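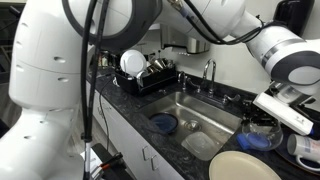

Flideck Tire Inflator Review: Fine Pump, Optimistic Gauge

17 August 2018

I have owned enough 12-volt tire inflators to distrust the whole category. They rattle, they get hot, and the cord never reaches the rear wheel on the far side. So when Flideck started advertising its new model as "the last inflator you'll ever buy," I paid the $89 with low expectations. I've had it in the car for eight weeks now.

What you get is the pump, a zip bag, three nozzles for balls and air mattresses, and a hose that screws onto the valve stem. I would have liked a clamp. Screwing a hose on is easy enough in a driveway, but you lose a little air every time you take it off, and on a hot day the brass end gets uncomfortable to touch. The old Trolby in my garage has a clamp and cost $50.

The cord reached all four wheels on my sedan. My neighbor Ákos Katona tried it on his long-bed pickup and had to run the cord out the back window to get to the rear tires. The box says "fits any vehicle." I suppose a window counts.

Speed

Flideck says it will take a flat passenger tire to full pressure in under four minutes. I let a front tire down to 10 psi and timed it back to 33. It took a little over five. That's decent for a plug-in pump, and quicker than the Trolby, but it isn't what's printed on the package. The manual also tells you to let it rest after ten minutes of running, so if you have four low tires, plan on a break in the middle. 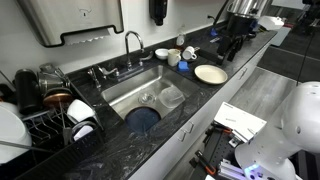 The gauge

My real complaint is with the digital readout. You set a target, press start, and the pump shuts itself off when it gets there. Very convenient, if you believe it. I checked it against a dial gauge and then against the one at Rosalinda Manalo's shop, where I get my alignments done. Those two agreed with each other. The Flideck read 2 psi high on every tire, so a tire it called 33 was sitting at 31.

Two pounds won't put you in a ditch. But people buy these things to get the pressure right, and a gauge that flatters you every time leaves you driving on soft tires all summer. I now set it to 35 and check with the dial. At that point I wonder what I paid for.

I wrote to customer service and got a reply from Keabetswe Ntuli, who was polite and offered a replacement. The replacement reads 2 psi high too.

Noise and light

Loud. You won't be making friends if you use it at six in the morning. The built-in flashlight is dim and points at the ground beside the tire unless you prop the pump up on something.

Those online ratings

The product page shows 592 reviews, most of them glowing. I read a lot of them. A good many were posted the day the pump arrived, by people who hadn't plugged it in yet. I'd give more weight to the middling ones, which mention the gauge over and over.

Should you buy it?

If you have no inflator at all and can get this one on sale, it will do the job, provided you also keep a separate gauge in the glove box. At full price I'd pass. The Trolby is slower and uglier, and mine has read correctly for years.

Rating: 3 out of 5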